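Towels, and other things I should have thrown out by now

Hello again from the Hollow end of town! It's October, my windows are shut for the first time since spring, and I've been in the linen closet for most of a weekend. If you came for the soup recipe I promised last month, it's still coming, I just haven't got the salt right yet.

So, the linen closet. I opened it to find one pillowcase and a whole shelf of towels came down on my head. Bath towels, hand towels, beach towels with somebody else's vacation printed on them, two that I'm fairly sure belong to my sister. We are a small household. There is no reason on earth for us to own that many towels, and yet when I went to dry my hair the next morning I stood there sniffing one after another and putting them back.

You know the smell I mean. It's fine when it's dry, you fold it up and it seems perfectly clean, and then the minute it touches a wet face it smells like a swimming bag from third grade. I'd been blaming the washing machine. I had been blaming it loudly, to anyone who would listen, and I was one bad morning away from pricing a new one.

Then I did what I should have done first and looked at how much detergent I was using. I'd been filling the cap. Right to the top, every load, for years! The line for a normal load on my bottle is so low down that I had to hold the cap up to the kitchen light to find it. All that extra soap doesn't rinse out of something as thick as a towel, it just sits in there and holds on to whatever else is going by. Same story with fabric softener, which I loved and have now given up. It makes a towel feel lovely and then the towel pushes water around your back without picking any of it up.

I ran everything through again on hot with no soap at all and a cup of plain white vinegar, and I stood and watched the suds come up from nowhere. No soap in the machine and it looked like a bubble bath. I did that for 3 loads, and by the last one the water was running clear. (Please don't put vinegar anywhere near bleach. I know you know. I'm saying it anyway.)

The second thing I changed is the drying. I used to pull towels out when they felt dry on the outside, fold them while they were warm, and stack them up tight. Those thick hems along the ends take ages, much longer than the middle does, so now I pinch the hem before I fold anything. If it's even a little cool, back it goes. On a breezy day I hang them on the line first and finish them off in the dryer for a few minutes, which gets rid of that cardboard feeling you get from line drying alone. My mother liked the cardboard feeling. She said it woke you up.

A few of you wrote in after the last newsletter to ask where I buy mine, and I'm sorry to say the answer is boring. The good ones came from the Padeo outlet out past Dritirthorpe, years ago, when they were clearing a discontinued color. They've gone a bit thin in the middle and I still reach for them first. The expensive set I bought as a treat sheds fluff on everything and is going to the animal shelter on Friday, where I'm told fluff is no objection. Do call ahead if you're thinking of doing the same, as some shelters are full up on towels and would much prefer blankets. 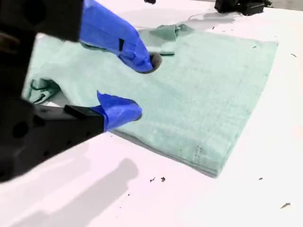 Then there's folding, and I have opinions. I grew up in a fold-in-half, fold-in-half-again house, and I married into a thirds family, and for a long time our closet was both, which is how you get an avalanche. I've finally gone over to thirds. Lay the towel out, bring one long side in, bring the other over the top of it, then fold the whole strip up to whatever depth your shelf is. Put it away with the folded edge facing out and the raggedy edges at the back, and even an old towel looks like it came from a nice hotel. I don't iron them. I did try it once, on a rainy afternoon, and it flattened all the loops and made me feel silly.

As for how many to keep, I settled on 5 bath towels and a short stack of hand towels, plus the beach ones, which have moved to a bag in the garage so they can stop pretending to be useful in winter. The really worn ones got cut up. They make wonderful floor rags, and a square of old towel under a potted plant has already saved my windowsill from my own watering. I'm keeping one whole for the dog, who has never once wiped her feet on her own.

The closet door closes now. I keep opening it to look, and my husband has asked me to stop calling him over to admire it.

Next month it's the soup, I promise, and after that I'd like to do a bit about mending gloves, so if you have a trick for the fingertips please hit reply and tell me. And if you're missing two striped bath towels, and you're my sister, they're clean and they're in a bag by the front door.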